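Relatório de progresso - projeto Lasano, segunda fase
Para: Akosua Ankrah, Fundo Asari
De: Aba Mahama
28 de outubro

Olá, Akosua!

Prometi que desta vez o relatório chegava dentro do prazo e cá está ele (com uma noite mal dormida pelo meio, mas cá está). Vou seguir a ordem que me pediste na última chamada: o que gravámos, o que mudou no método, onde estamos a patinar e o que precisamos do Fundo até ao fim da fase.

Começo pelo número, que eu sei que é a primeira coisa que procuras. Tínhamos combinado 200 demonstrações por telecomando para a família de tarefas da cozinha e estamos com 81 aceites. Fica abaixo do que eu queria ter nesta altura, não vou disfarçar. Gravámos bastante mais do que isso, só que a Esi Zakaria, que faz a revisão, ficou muito mais exigente desde que mudámos os critérios, e eu acho que fez bem. Na primeira fase aceitávamos tudo o que terminasse com o objeto no sítio certo. Depois fomos treinar com esse material e o robô aprendeu connosco as hesitações todas, incluindo uma mania minha de abrir e fechar a pinça duas vezes antes de pegar em qualquer coisa. Foi um bocadinho humilhante ver aquilo repetido com tanta fidelidade!

Agora uma demonstração só entra se cumprir isto: começa com os dois braços na posição de repouso, não tem pausas longas no meio, e o braço que não está a trabalhar fica fora do caminho do outro. Parece pouca coisa mas custa imenso. Quem está aos comandos tende a parar para pensar, e uma pausa para pensar, vista do lado do modelo, é uma ação como as outras.

Quanto aos operadores, o Tetteh Abubakari entrou em outubro e já é o mais regular de nós todos. O Dede Appiah continua a ser o mais rápido, mas perde mais tentativas. Eu estou algures no meio e passo metade do tempo a responder a mensagens, portanto não sirvo de referência para ninguém. Experimentámos também a condução à mão, em que uma pessoa agarra diretamente nos braços e os leva pelo movimento. Para gestos curtos funciona lindamente - sente-se o peso, sente-se quando a pinça encosta. Para tarefas com as duas mãos foi um desastre simpático: é preciso ter uma pessoa em cada braço, e coordenar duas pessoas é mais difícil do que coordenar dois comandos. Ficámos com o telecomando para tudo o que seja bimanual.

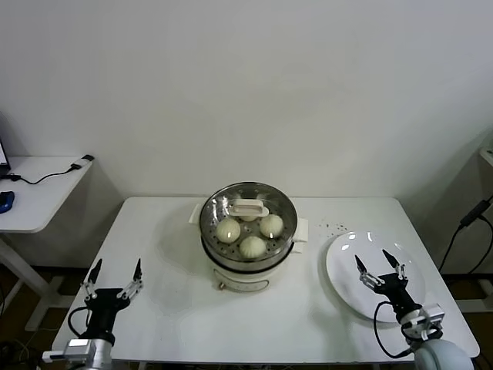 A tarefa que mais nos tem ocupado é a dos pãezinhos ao vapor, que na proposta original aparecia como "transferência de alimentos moles" e que aqui no laboratório já toda a gente trata simplesmente por pãezinhos. Escolhemo-la porque castiga logo quem aperta demais: o alimento deforma-se e fica marcado, e a Esi consegue ver na revisão se a pega foi boa ou não. O objetivo é passá-los para o prato sem os esmagar. O que nos complica a vida é a pega branca que atravessa a parte de trás do tabuleiro, com um dos pãezinhos quase todo escondido por baixo. Para os da esquerda, da direita e da frente já temos uma aproximação bastante limpa. Para o de trás, cada operador inventou a sua maneira, e isso nota-se nos dados: o Tetteh entra de lado, o Dede vem por cima e contorna, eu mudo de ideias a meio. Decidimos que vamos todos fazer como o Tetteh.

Outra coisa que aprendemos com esta tarefa é que as pontas finas das pinças ajudam a chegar aos sítios apertados mas concentram a força toda em muito pouca área. Andámos a discutir se valia a pena pôr uma cobertura macia. O Dede é a favor, a Esi tem medo de que os dados antigos deixem de servir. Por enquanto ficam como estão, e limitámos por software a força máxima de fecho. Ainda não mexemos na velocidade.

Fizemos um primeiro treino pequeno com 59 demonstrações, as que estavam prontas quando a máquina ficou livre. Não quero dar-te uma percentagem de sucesso porque o ensaio foi curto e seria enganador, mas posso contar o que vimos. A aproximação está boa, a pega está razoável, a largada ainda é muito má. O robô chega ao prato e fica indeciso quanto à altura a que deve abrir. Fui rever as nossas gravações e lá estava a explicação: uns largavam mesmo encostados, outros deixavam cair de uma altura que eu prefiro não escrever num relatório oficial. Acrescentámos a largada à lista de critérios e a Esi está a reclassificar o que já tinha sido aceite, por isso aquele 81 ainda pode descer um pouco antes de voltar a subir.

Sobre o programa de gravação: o Eta está estável desde a última atualização e já não perdemos sessões. O atraso entre o comando e o braço continua a incomodar nos movimentos finos. Não é enorme, mas ao fim de uma hora o operador começa a compensar sem dar por isso e a qualidade cai. Passámos a fazer turnos curtos, com 4 blocos por dia, e toda a gente anda mais bem-disposta (eu incluída). O tempo que se perde nas trocas ganha-se depois na revisão.

Orçamento: estamos dentro do previsto nas pessoas e gastámos menos do que contávamos em deslocações. Gastámos mais em consumíveis, e aí a culpa é mesmo dos pãezinhos, que ao fim de algumas tentativas já não se comportam como no início e têm de ser substituídos. Mando-te a folha detalhada em separado.

O que precisamos de ti são duas coisas. A primeira é autorização para passar a verba que sobrou das deslocações para um segundo par de comandos da Alhassan, iguais aos que já temos, para o Tetteh poder treinar enquanto o Dede grava. A segunda é mais delicada: gostava de adiar a tarefa de dobrar panos para a fase seguinte. Prefiro entregar a família da cozinha completa e bem feita do que duas famílias pela metade, e a equipa pensa o mesmo. Se para o Fundo for importante manter os panos nesta fase, diz-me já, por favor, que eu reorganizo os turnos.

Se quiseres vir ver uma sessão, avisa com um dia de antecedência e pomos-te aos comandos. Aviso já que a primeira vez corre mal a toda a gente!

Um abraço,
Aba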